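Vorard Cubby Shelving Unit, White

Home > Storage > Open shelving > Vorard

In stock. Delivered flat, two-person delivery to the ground floor.

We sell a lot of white shelving and we are tired of most of it. It looks fine in the catalogue, it goes up in an afternoon, and by December there is a sag in the widest shelf and a grey smear along every front edge. So we were in no hurry to take on another one. The Vorard was pushed at us hard by the distributor, Kratochvíl, who told us it was "a complete rethink of the open shelf". It is a set of white boxes with no doors. We have stocked it anyway, and this page tries to say who ought to buy it and who should save their money.

What you get

A large open unit with thick vertical dividers, horizontal shelves and closed backs to the compartments. The finish is smooth and matt. The compartments are staggered, so the shelves do not run in a straight line from one side to the other, and some of the openings are a good deal wider than their neighbours. The maker calls this "a dynamic rhythm". We call it the reason people either like the thing or can't stand it. If you want a plain grid, look at the Sindside further down the page, which costs less and is easier to put together.

The thick dividers are the part we would pay for. On cheaper units the uprights are thin, and you notice it when you lean on them. These feel solid and they make the whole piece look built in when it is pushed back against a wall. They also eat up space. Measure what you plan to keep in it, then measure the inside of the openings from the drawing in the leaflet, and do not go by the outside width.

What it is good for

Things you want to see and take out one at a time. Bowls, jugs, folded tea towels, a few plants, small toys if the children are the sort who put them back. Fruit and vegetables do well on it if you have a cool room and you buy in small amounts. Blandine Royer in our showroom keeps trying food on it, against the wishes of whoever cleans the showroom, and she has a point: you eat what you can see. Whether you need a unit this size for that is another matter. A bowl does the same job.

What it is not good for

Paperwork. Shoes. Anything that comes in odd-sized packets. Open shelves show everything, and with a staggered layout a mess looks twice as messy. If your plan is to fill every opening with a basket so that you can't see what is inside, buy a chest of drawers.

It is also a poor room divider, whatever the leaflet says. The backs are closed, so from the other side you are looking at a blank white panel.

About the finish

The leaflet says "wipe-clean". Every shelf on earth is wipe-clean. What we can tell you from having one on the shop floor is that dust comes off with a dry cloth, and that tea does not come off with a dry cloth. Use warm water with a drop of washing-up liquid, then dry it. Don't use cream cleaner, which leaves shiny patches on a matt surface and we can't do anything about those afterwards. Beetroot and berries should go in a dish. The same goes for anything that is getting soft.

Matt white is kinder than gloss in one way, as you don't get hard reflections from a window. Colours stand out well against it. Scuffs do too. 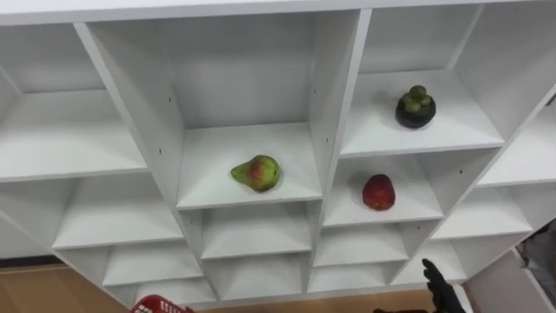 Vorard in white, seen from slightly above. Fruit for display only.

Putting it together

Allow two people and most of an afternoon. The maker says 9 steps, and there are, but step 3 covers all of the inner dividers and ought to have been split up. Lay the parts out in order before you start. Because the rows are staggered, the shelves are not all the same length, and two of them are close enough to be mixed up. Retno Harahap, who puts up our display units, marks each one in pencil on the back edge and says she would not do it any other way.

It must be fixed to the wall. Brackets are in the box, wall plugs are not, and you need the right ones for your wall. We will not take back a unit that has been put up and left standing free.

Moving it once it is up is a nuisance. Empty it first, unfix it, and lift – don't drag it.

How it compares

Sindside: plain grid, thinner uprights, lower price. Better for books and boxes. The edges mark sooner.

Lernalus: has doors on the bottom row. A sensible choice if you have things to hide, though the hinges need adjusting more often than they should.

Vorard: the best looking of these and the most solid. Costs 277 pounds, and we think that is on the high side for a unit with nothing that opens, slides or shuts.

Delivery and returns

Comes in 2 boxes, both heavy. They sometimes travel separately, so please don't start building until you have both. Check the corners of every panel on the day. If one is knocked, tell us before you build and we will send another. Unused units can come back in their boxes, and you pay the carriage.

Questions we get asked

Does it come in other colours? Not at present. Kratochvíl keeps promising an oak version. We will believe it when it arrives.

Can it go in a bathroom? We wouldn't.

Can I buy spare shelves? Yes, by length. Look for the number on the parts list, and ring us if you have thrown it away.

Will it take a television? The leaflet shows one. We would put it on something made for the purpose.

Page last checked Sep 11, 2018. Prices include VAT.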